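The simulator should be allowed to be awkward

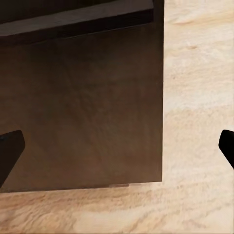 Wrist view in simulation, gripper open over the dark brown box.

Most arguments about simulation in robot software are about how real the pictures look. I think that is the wrong argument to be having. The teams I know spend weeks on textures and lighting, then test their planner on a cup standing by itself in the middle of a table. The pictures are good and the test is easy.

A wrist view at close range is a better place to start. The box takes up most of the picture, its top runs out of sight, and the two fingers come in from either side. A perception module that was trained on tidy views from across the room has very little to work with. It can find the right-hand edge, where dark brown meets pale wood, and the lower edge, and after that it has a large brown face with faint streaks on it. The left finger is black against brown, so even the robot's own hand is harder to pick out on that side than on the other.

I keep a set of views like this one for testing a pose estimator we call Monasus. There are 630 of them. They were all rendered with the camera too close or at a steep angle, and when I first put the set together a colleague said it was unfair. The complaint was that the planner would never choose to look from there. That may be true of the planner on a good day. But the last part of any grasp is done from close up, and whatever the software believes at that point is what the fingers act on.

On the first run, Monasus returned a pose for 532 of the 630 views. People were pleased with that number until we looked at what it did with the other 96. (Two renders were corrupt and were dropped.) It had given no answer at all on those, and the planner above it had no idea what to do with no answer. It used the last pose it had, which in our tests came from a view further back, and carried on moving. The estimator had behaved properly. The fault was in the agreement between two pieces of software, and no amount of work on wood grain would have found it.

This is my main point. A simulator is most useful for testing the joints between modules. Perception hands something to planning, planning hands something to control, and each hand-over rests on assumptions that were probably never written down. How old can a pose be before it must be thrown away? What does the controller do if the target moves by the width of a finger halfway through? A simulator will let you ask that a thousand times overnight, and in April we finally set ours up to do so.

The usual reply is that a rendered picture is too clean to teach you anything. The light is soft and even, the fingers are flat black shapes with almost no shading, and a real camera gives you noise and glare. I accept all of that. I would not sign off a perception module on rendered images alone, and I am wary of anyone who would. But if a module fails on a clean picture of a box, I don't need a noisy one to tell me there is work to do.

There is a cost. Awkward views make the pass rate go down, and pass rates get reported upwards. At Terkari, where I worked before, the test set was trimmed 3 times in one year, and each time the hard cases went first. The graph looked better afterwards. The arm in the lab behaved as it had before.

What I would ask for is fairly modest. Keep the close and badly angled views in a set of their own, and report them separately so they don't get averaged away. Treat "I don't know" as a proper output, with a reason attached, and make the planner handle it. Log the age of every pose that control acts on. We now do the last of these as a matter of course, and it has cost us one extra field in a message and an afternoon of changing the tools that read it.

Better rendering can wait until that is done. I would still like it, and if someone gives us the time I will happily work on it. For now I would sooner have a plain brown box seen from too close, and a planner that knows when to stop and back off for another look.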